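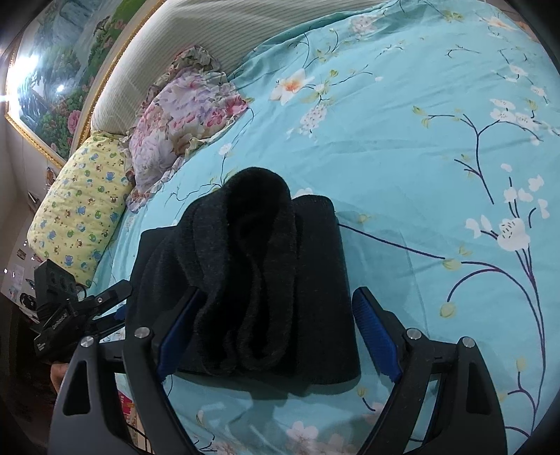
Issue 35, page 12

Folding the fuzzy things: a morning with the woman behind Firnier

She starts talking about jumpers before I have my coat off. "Give me that," she says, and my coat is gone, shaken out by the shoulders and laid over the banister in one go. I have been in the house for less than a minute and I am already learning something!

Firnier is her one-woman business. She goes into homes in and near Pancombe and helps people with their wardrobes, airing cupboards and those dreadful drawers under the bed. She had 545 bookings last year, a number she knows because she writes each one in a school exercise book. Before that she spent years on the returns counter at Wedo, the old department store on Iyamu Street, where everything that came back had to be refolded and on the shelf again before the next customer wanted it.

"I must have folded every kind of clothing there is," she says. "Ski trousers. Christening gowns. A man once brought back a hammock."

What I wanted to ask her about was winter clothes, and above all the thick, fluffy kind. We have a lot of them in our house and they beat me every March, when I try to get them out of sight and the drawer won't shut. She is delighted by the question. She claps, in fact.

"Oh, I love a fuzzy one! People are frightened of them. They fold it like a shirt, it springs open, and they think they've done it wrong. Thick cloth has a mind of its own. You have to let it be thick."

We do it upstairs on the bed, which is where she does nearly all her folding. She has no time for ironing boards ("too narrow, you're forever catching a sleeve") and she won't use the floor if there is a dog in the house. A bed is wide, it's soft, and you can walk round three sides of it. The colour of the sheet matters to her as well, more than I would have guessed. Black clothes are the hardest to fold well, she says, as all the edges vanish into each other, and on a dark duvet you are more or less working blind. Put something black and fuzzy on a turquoise floral sheet and you can see straight away where the outside edge runs.

"The inside folds, though, you do those with your fingers. You can't see a crease in black fluff. I shut my eyes sometimes. I do! You feel for the thick bit and you flatten that."

Her method begins with a shake, then everything face down. Sleeves go straight across the back, one over the other, and she strokes them flat with the side of her hand, always the way the pile lies. Then one side in, then the other, until she has a long strip. After that most people go wrong, she thinks, by folding the strip in half and in half again. She folds up from the hem in three.

"Halves give you a lump in the middle. Thirds sit down nicely. I tell everyone thirds and they all go home and do halves."

I ask about the part that always defeats me, which is whatever is left standing up on top at the end. With our things it is usually a hood, and sometimes a sleeve that has worked its way round and made a great soft arch over the whole bundle. She laughs at this for quite a long time.

"The loop! Everybody gets the loop. You've got a lovely flat side over there and then this great tunnel sitting next to it. Don't squash it. If you squash it, it comes back up while you're making the tea. Put your hand inside, right in, spread your fingers, and lay it over to the flat side. Then it has somewhere to go."

She shows me, and the first time it rolls back at her. The second time it stays. She is as pleased as if she had never seen it happen before -- and I have to say I was too.

There is some disagreement in the tidying world (I had no idea) about whether thick clothes should be folded at all. Plenty of people roll. Some swear by hangers. She has tried everything and will happily talk you through the lot. Rolling she allows for suitcases. Hangers she can't bear for anything heavy; she once weighed a hooded top from her own cupboard on the kitchen scales, found it came to 510 grams, and took it off its hanger the same afternoon. "Half a kilo, pulling on two little points. You could see the shoulders had gone. Poor old thing."

Vacuum bags get a long pause.

"For spare duvets, fine. For a fuzzy top, no. It comes out looking like a flannel."

What about children's rooms? She brightens again. Those are her favourite jobs, and she would do nothing else if she could. She likes the bedding best: the cartoon animals, the pale yellow pillows with dots all over, all the blues and greens and browns that go with nothing and somehow cheer everybody up. She always leaves the pillows on the bed when she is working, pushed along to one side. Small children like to put the finished bundles on them, and a child who has been allowed to carry one bundle will usually carry ten.

"Never refold it in front of them," she adds. "If it's lopsided, it's lopsided. Into the drawer it goes and you say thank you very much."

We talk for a while about storage. She prefers shelves to drawers for the bulky things, with the rounded edge of the fold facing out, so you can take hold of one and leave its neighbours alone. Two to a pile, three at most. Black things should go at the bottom, or on their own shelf if they shed -- she runs a barely damp hand over them first, which picks up a surprising amount of fluff, and she does the same to the sheet when she has finished.

Her biggest job so far was a costume store for the Pancombe players, who had 1,585 pieces in tea chests and bin liners. It took her most of a winter. She talks about it the way other people talk about a cruise. There was a whole chest of fake fur, bears and wolves and one enormous black cloak, and she folded the lot in thirds on a borrowed double bed in the wings.

"The cloak nearly finished me off," she says. "I had to get on the bed with it."

When I get up to go she hands me my coat, folded. I don't know when she did it. It seems a shame to put it on, so I carry it down the path under my arm and wait until I am round the corner.

Firnier takes bookings for Pancombe and the villages. Mornings are easiest, and she asks that you leave the bed made but clear the top of it before she comes.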